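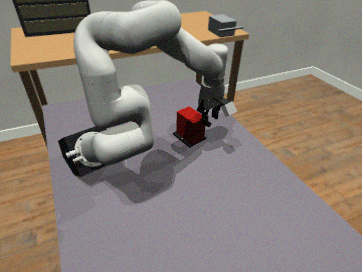

Grokby Swim Club Opens Its Outdoor Pool to Everyone This Summer

GROKBY, Jun 18, 2023 - Hi, I'm Bit-na Nam, and I run the Grokby Swim Club. I usually leave announcements to people who are better at them, but I asked to write this one myself because I've been waiting to say it since I took the job: starting this week, you don't need a membership to swim here!

For years our outdoor pool has been members only, and every summer I've had to turn away families at the gate (kids already in their goggles, which is the worst part). In May our members voted on opening the place up, and the yes side won easily. So now anyone can buy a day pass at the front desk, stay as long as they like and use the changing rooms, the lawn and the snack window just like a member would.

We've also fixed up the old wading pool. It had been closed for two summers with a cracked drain, and the repair was nearly $12,000, so a huge thank you to the 1,835 people who bought tickets to our winter raffle. Tehrani Tile did the new edging in a blue I was nervous about and now love. Lisitz Hardware gave us the paint for the fence, and if you see a patch near the bike rack that looks a bit rushed, that was me.

Early mornings are still for lap swimmers, and the deep end closes during lessons. Lessons are open to non-members too, adults included. We get a lot of grown-ups who never learned and feel shy about asking. Please ask! Our adult beginner group is small and friendly and does a good deal of laughing between lengths.

Members keep their early entry and their lockers, and dues stay the same this year.

Day passes are sold at the gate only, cash or card. Lesson sign-up sheets are on the front desk, and you can come by and put your name down any time we're open.

Media contact: Bit-na Nam, Grokby Swim Club, at the pool office on Fastum Road.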